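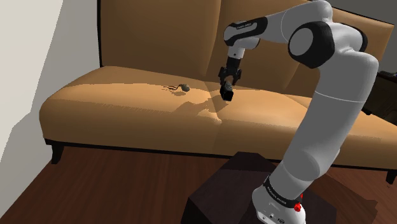
Stage Management and Production II
Session 9: Taking a Musical from One House to the Next
Instructor: Killian Tanguy

Read these notes before the Saturday session at the Lestel. Bring the ground plan handed out last time, a scale rule and a pencil. We start at 9:00 a.m. on the stage, so come in by the dock door.

1. What we are working on

Our case for the next few sessions is Zudemeo, a two-act musical with a cast of fourteen, a band of seven and one main set. It opened at the Lestel in Nestow and is being moved to the Delaunay, a smaller house with a shallower stage. You have the prompt book from the original run. The job is to work out what has to change for the second house and who has to be told.

Last time we covered the script and the scene breakdown. This session covers the advance, the load-in, the cue-to-cue and the first performance in the new space. Load-out is in Session 10, though you should be thinking about it already, as the order in which things go onto the truck is decided by the order in which they need to come off.

2. The advance

The advance is everything agreed between the show and the house before anyone arrives. Most of it happens by phone and email over several weeks. The main document is the technical rider, which lists what the show needs from the house. The house answers with its own technical packet, which lists what it has.

Read the two side by side, line by line. Where they agree, initial the line. Where they don't, write down the difference and who is going to settle it. Do not leave a line blank because it looks minor. On Zudemeo the line that caused the most phone calls was the height of the dock.

What to look for in a house packet:

Stage width, depth and height, measured at the points you care about. Depth to the back wall is different from depth to the last usable lineset.
Proscenium opening, with the masking in and with it out.
Wing space on each side. It is often unequal. The Delaunay has a good stage left wing and almost nothing stage right.
Crossover. Is it behind the back drop, through a hallway, or under the stage?
Lineset schedule, with the capacity of each line and what is hung permanently.
Power, with the type and location of connectors.
Pit. Size, depth, and whether it has a cover that can be walked on.
Seats. The Delaunay holds 383, including the side boxes. Stage management needs this for running time as well as for sightlines, since a smaller house clears faster at intermission.
Dressing rooms, with how many people fit in each and how far they are from the stage.

Packets go out of date. A drape gets replaced, a lineset is taken out of service, a storage cage is built where the wing used to be. Ask for the date of the last revision and ask what has changed since.

3. The ground plan in the new house

Lay the set from the original plan over the plan of the new stage, with the plaster line and center line matched. Move nothing at first. Mark every place where the scenery hits a wall, a curtain, a lineset or another piece of scenery.

For Zudemeo there are three trouble spots.

The staircase unit. At the Lestel it rolls off up left with room for two crew members behind it. At the Delaunay it will clear the leg but stops short of the wall, with no space to push from behind. It has to be pulled off from the front, which changes the track of whoever is on the crew there, and means the dancers exiting left need to go a bay lower.

The bandstand in Act Two. The deck is too deep by one platform. The designer has agreed to cut the rear platform, which takes the bass player down to floor level. Check the sightline to the conductor. If he can't see her directly he will need a monitor, and that has to be on the audio list before load-in.

The show drop. The Delaunay's first available line is farther upstage than ours was. Any scene played "in one" in front of the drop gains some floor, and the scenes behind it lose the same amount. Walk the Act One dance break on tape before you tell the choreographer it fits.

Change one thing on the plan and go back through the prompt book from page 1. Every entrance, preset and shift that touches the change gets a flag. This is slow and there's no quick way to do it.

4. Load-in

A show of this size goes in over one long day with a performance the following evening. The schedule we used is below. Yours will vary with the crew call and the number of trucks.

8:00 Crew call, safety talk, walk the space
8:15 Unload lighting and rigging
9:00 Hang overhead. Floor is kept clear
12:00 Meal
1:00 Deck down, scenery in
3:00 Audio and pit setup, wardrobe into dressing rooms
5:00 Spike marks, props tables, masking trimmed
6:00 Meal
7:00 Focus
10:00 Work notes, end of call

The common mistake among students is to put scenery in first because it is the biggest job. It also sits exactly where the lifts need to go. Overhead work comes first and the floor waits.

Stage management is not idle in the morning. Put up signs: stage left, stage right, dressing room numbers, the way to the restrooms, the way to the crossover. A cast walking into a strange building will ask the same six questions, and most of them can be answered with paper and tape. Set up the callboard where people have to pass it. Find the first aid kit, the extinguishers and the nearest exits, and write them on the daily sheet.

Spike marks go down after the deck is in and the masking is trimmed, from measurements taken at the first house. Use the same colors for the same scenes as before. If the old scheme was bad, live with it until a day off — a crew that has learned that blue means the kitchen should not have to relearn it in a dark wing.

5. Cue-to-cue in a new space

You won't have time to run the whole show. Choose what to run. Start with anything that can hurt someone, then anything that moved, then anything that depends on timing with the band. The rest can be talked through.

For Zudemeo the list was:

Opening, from house to half through the end of the first number
Staircase on and off, full speed, then again with the light cues
Quick change, Act One scene 4, with wardrobe in place
Show drop in and out
Bandstand reveal
Both blackouts with people moving in them
Curtain call

Run moving scenery three times: once under work light at walking pace, once under work light at speed, once under show light. If the third is wrong, go back to the second. Call "hold" clearly and explain what the hold is for. People stand more patiently when they know whether it will take a minute or ten.

Your calling script will need new warning points. A fly cue that took six seconds on one rail may take nine on another, either because the line is counterweighted differently or because a new person is on the rope. Time each one. Write the new time next to the old one and do not erase the old one until the second performance.

6. Cast orientation

Allow thirty minutes. Walk the company as a group from the stage door to the dressing rooms, to the stage, through the crossover in both directions and down to the pit entrance. Then let the singers try the room. The Lestel has a long, soft sound and the Delaunay is dry. Performers will push in a dry room if they are not told that the sound is reaching the back row, so have somebody sit there and tell them.

Fight call and lift call happen on the new deck before the half hour, every time, with no exceptions for people who did it yesterday elsewhere.

7. The report

The performance report goes out the same night. It has the running times of each act, the intermission length, the attendance, late starts and the reason, injuries however small, and notes by department. Keep it factual. "Staircase was eleven seconds late off left, crew member's path was blocked by the prop table" is useful. "Messy shift" isn't.

At the first house, Act One ran long by a steady two minutes for the entire second week. It was visible only in the reports, set out in a row. The cause was applause covered by an added vamp that had never been written into the score.

8. Assignment

Due at the start of Session 10, on paper. It is marked out of 100.

Part A (40 points). Compare the rider and the Delaunay packet. List every difference, with the department responsible and your proposed answer.

Part B (40 points). Redraw the Act Two ground plan for the Delaunay at the same scale as the original. Show masking, sightlines from the end seats of the front row, and the bandstand with the rear platform removed.

Part C (20 points). Write the crew running sheet for the Act One staircase shift. One page. Include who moves, from where, on what cue, and where they go next.

Work in pairs for Part A if you want to. Parts B and C are individual. Drawings without a scale and a title block will be handed back unmarked.

Terms to know for Session 10: dead hang, trim, strike, show call, truck pack, in one, plaster line, bay, vamp, preset.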